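How to cover a worktop with a mat that stays flat

Posted 30/11/2025 by Uzma Ghauri

A mat will save a good table from scratches, glue and hot mugs, but only if it lies flat. Most of the complaints I get are about corners that curl, a ridge down the middle where the roll was folded, or a mat that creeps towards you all day. All of these can be sorted out at the start with a bit of patience.

The method is for loose mats, the kind you buy on a roll or cut from a larger sheet. It is no use for sticky-backed covering, which goes on wet and needs a squeegee.

What you need

A mat or a length of matting, bought larger than you need
A steel rule, longer than the short side of the mat
A craft knife with new blades
Masking tape
A tape measure
A soft pencil or a piece of tailor's chalk
Washing-up liquid, a cloth and a dry towel
Some heavy books
Non-slip underlay, if the table is very smooth

Choosing the mat

Thickness matters more than price. A thin mat follows every bump in the table and lifts at the edges. A very thick one makes a step that catches your wrists. I use 3 mm for most tables, and have done for years.

Colour is up to you, but think about what you do at the table. Small pale parts, beads and white thread show up well on dark blue or grey. Dark screws and black thread are easier to find on something lighter. If you take pictures of your work, avoid a shiny surface, as it throws back the light from the window. A patterned mat is the worst of the lot for finding things you have dropped.
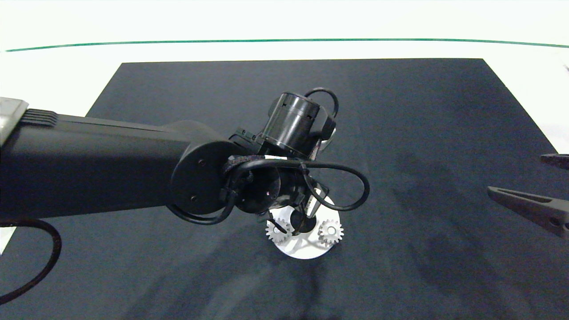
Measure the table in two places each way, once near each end. Old tables are often not square, and a mat cut to a single measurement will show it. Write down the smaller figure of each pair.

Now decide on the border. You can run the mat right up to the edges of the table, but I don't advise it. The edge is where your sleeves rub, and that is where it starts to lift. Leave a strip of bare table on all sides. Two fingers' width is enough on a small desk, and you can leave more on a big one. If you clamp a lamp or a vice to the table, leave enough room at that side for the jaws to grip the table itself.

Step 1: Let the mat relax

Take the mat out of its packaging as soon as it arrives and unroll it on the floor in a warm room, curl side down. Put books on the corners and along any ridge. Leave it for three days. I know this is the step people skip. Mudassar Butt, who fits out the benches at the Kukar workshop, leaves his for seven days in January, when the building is cold, and his mats stay flatter than mine.

Don't use an iron or a hairdryer. Rubber and vinyl both stretch when heated in one spot, and a stretched patch will not go back.

Step 2: Clean both surfaces

Wash the table with warm water and a few drops of washing-up liquid, then wipe it again with plain water. Do the same to the underside of the mat, which is often dusty or slightly greasy from the factory. Dry both with the towel and leave them for an hour. Any damp trapped underneath can leave a cloudy mark on varnish.

Run your hand over the table before you go on. A single crumb will make a pimple in the mat that you will feel every time you write. If there are old drips of glue, ease them off with a plastic scraper.

Step 3: Mark and cut

Lay the mat face down on a scrap board and mark your lines in chalk or pencil. Check the corners by measuring both diagonals. If the two match, the corners are square.

Tape along the outside of each line, then set the rule on the side you are keeping. That way a slip of the knife goes into the waste. Make a light first pass to score the line and then two or three firmer ones. Keep your spare hand well back from the edge of the rule. Change the blade as soon as it drags. I round the corners slightly by drawing round a coin, as a sharp corner is the first thing to curl.

If the cut edge is rough, rub it gently with 800 grit paper wrapped round a block. Wipe off the dust before you turn the mat over.

Step 4: Lay it

Put the underlay down first if you are using it, cut a little smaller than the mat all round. Line up one long edge of the mat with your border and hold it there with a few short bits of tape. Then lower the rest slowly, smoothing away from you with the side of your hand. It is easier with two people on anything longer than your arms can reach.
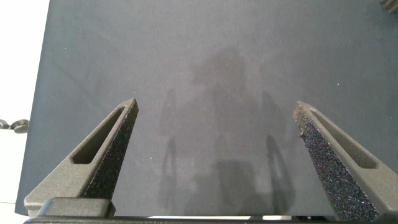
Look along the surface from table height, with the light in front of you. Low ridges that you can't see from above will show as a shadow. Lift the mat back to the ridge and lay that part again. Pressing on it only moves the bump somewhere else.

Leave the books on the corners overnight, then peel off the tape.

Looking after it

Wipe the mat down with a damp cloth once a week. For ink, try a drop of washing-up liquid first and let it sit. White spirit will take the finish off some mats, so test it on an offcut. Keep your offcuts for this.

Lift the mat every few months and clean underneath. Grit works its way in from the sides and will scratch the table if it is left there. Turn the mat end to end when you put it back, so the part in front of your chair gets a rest.

If a corner does start to lift, put a small square of double-sided tape under it, and press it down under a book until the next morning.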